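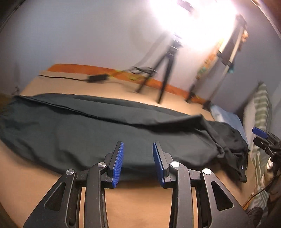
Kuipers opens up about the year he almost walked away

I've followed Bram Kuipers since his Jinlow days, so I listened to his sit-down with Chun-yin Shih the minute it went up. It runs long, and I ended up sitting in the parking lot outside work to finish it!

The Prendstead goalkeeper says he wrote his retirement letter last August, a few weeks after his dad's stroke, and carried it in his gym bag for 33 days. His coach, Verstraete, never saw it. Neither did his teammates, who just figured his shoulder was bugging him again. He missed 9 games that fall and let everyone go on thinking it was the shoulder.
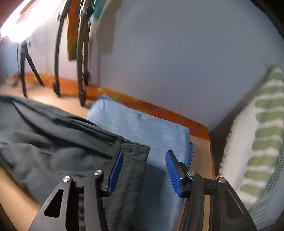

Kuipers told Shih he still has trouble with the road trips, mostly the packing. His dad always did it for him when he was a kid – every game, every tournament, everything laid out the night before. Now it's a pair of dark gray pants and something light blue, folded, and he says even a little pile like that can get him going. I have a brother who's the same way about our mom's recipe cards, so I get it.

He came back at home against Vemen, in front of 3,051 people (the game before that drew 1,348), and his dad watched from a wheelchair behind the bench. Prendstead lost by two. Kuipers says he barely remembers the score.

He's signed through next season, and Shih has a second part of the interview coming, mostly on the shoulder.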